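Clisby Young Readers > Food and Tables > The cake stand with three plates

April
By the Clisby Young Readers desk

The cake stand with three plates

If you have been to a birthday tea or a wedding, you may have seen a cake stand with plates one above another. Each plate is called a tier. A stand with two plates is a two-tier stand, and a stand with three is a three-tier stand. The word is said like the tear you cry, and it means a layer or a level. Seats in a stadium come in tiers too.

A cake stand is a simple thing. It has no motor and no battery. It is a few plates and a pole, but there is a fair bit of thinking in the way it is put together.

First, it saves room. Imagine three plates side by side on a small table. Add cups, a teapot, a milk jug and a tray and there is soon nowhere to rest your elbow. If you put the plates on top of each other, with gaps between them, they only take up the space of the biggest one. Blocks of flats save land in the same way.

Second, it keeps different foods apart. A jam tart can be sticky, and a plain biscuit that sits next to it soon gets sticky as well. On a stand they can have a plate each.

Third, it looks nice. Food that is lifted up is easier to see from the other side of the table, and people have always liked to make a bit of a show at tea time. 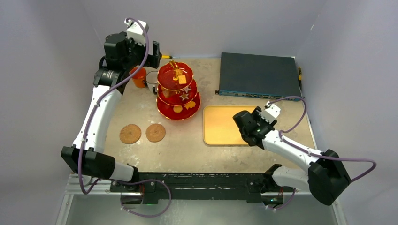 What the parts are called

The plates are the parts you notice first. They can be china, glass, metal, wood or plastic. In most stands each plate has a hole in the middle.

The pole goes through those holes. It is often made in short pieces that screw together, one piece for each gap. You put the first piece through the bottom plate, screw on the next piece to hold the middle plate, and so on until you reach the top. When the tea is over, the whole stand can be unscrewed and the plates stacked flat in a cupboard.

At the very top there is usually a decorated piece called a finial (say it "fin-ee-ul"). You can find finials on curtain poles, lamp posts and the roofs of old houses too. On a cake stand the finial often has a second job, because it is also the handle. Some have a ring that you can put a finger through.

Between the metal and a china plate there may be a small, thin washer made of felt or rubber. It stops the two hard parts grinding together. Washers are easy to lose. If a plate spins when you touch it, look for a missing washer.

Why the big plate goes at the bottom

Try this with some books. Make a pile with the largest at the bottom and the smallest at the top, then give the table a gentle nudge. Now build it the other way up and nudge again. The second pile is much more likely to fall.

A thing is steady when most of its weight is low down and its base is wide. Scientists talk about the centre of gravity, which means the point where all the weight seems to balance. The lower it is, the harder the thing is to tip over. A big plate at the bottom, with most of the food on it, keeps that point low.

There is another reason as well. If all the plates were the same size, the top one would act like a roof over the others and you would have to poke your hand in sideways to reach a scone. With smaller plates higher up, there is an open edge on every level.

The stand used in the tea room at Plandimholm has a bottom plate 33 centimetres across, a little longer than a school ruler. It holds 7 scones in a ring.

What goes on each plate

In many British tea rooms, sandwiches go on the bottom plate, scones go in the middle and small cakes go on the top. People usually start at the bottom and work upwards, so the sweetest things come last. Some places put the scones at the top, and some people eat in whatever order they like.

At home there is no rule at all. A stand can hold biscuits on one plate and tarts on another, and anything that won't fit can go on a tray beside it. Trays are good for bigger or heavier foods. They are low and flat with a raised edge, so things don't slide off when the tray is carried.

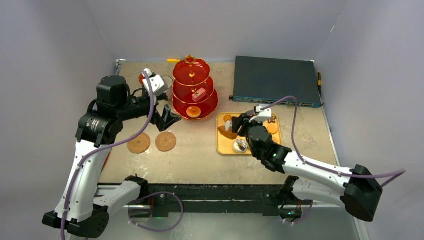
When you fill a stand, begin with the bottom plate. Put food on opposite sides so that the weight is even. If you put one biscuit on the left, put the next one on the right. Four cakes on one side and nothing on the other will make the stand lean, and a light plastic stand may tip.

Leave some space near the pole. Fingers need room to get in, and icing that touches the pole is a nuisance to clean off.

Small things are best for the top plate. Tall cakes there can hide the handle, or get squashed by somebody's knuckles when the stand is lifted.

Taking things off again

To empty a stand, go the other way and start at the top. The heavy food at the bottom keeps everything steady while the upper plates are cleared. Hold the pole or the handle with one hand and take the food with the other. Tongs are useful for anything with cream or icing. They let you pick up one cake without touching the ones next to it.

Once all the plates are clear, brush off the crumbs. Crumbs like to hide in two places – under the rim and around the hole in the middle. If the stand comes apart, an adult can help you unscrew it. Wash the plates in warm soapy water and dry the metal parts straight away so that they don't go spotty. Check before you put a stand in the dishwasher, as gold edging can wear off and thin plastic can bend in the heat.
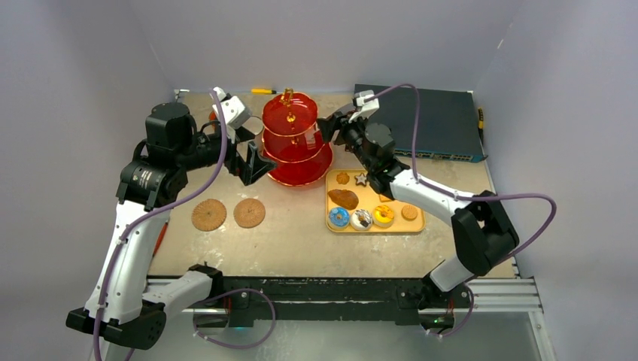 A three-tier stand with nothing on its plates. The ring is part of the handle at the top.

Make a paper one

You will need three paper plates in different sizes, two paper cups and some sticky tape. Turn one cup upside down and tape it to the middle of the biggest plate. Tape the middle-sized plate on top of the cup. Do the same again with the second cup and the smallest plate.

Test it with dried pasta before you trust it with cake. Add the pasta a few pieces at a time, first evenly and then all on one side, and see when it starts to lean.

Words to remember

Tier – one level in a set of levels.
Finial – a decorated piece at the top of something.
Washer – a flat ring that goes between two parts.
Centre of gravity – the point where the weight of a thing balances.

Last updated: Monday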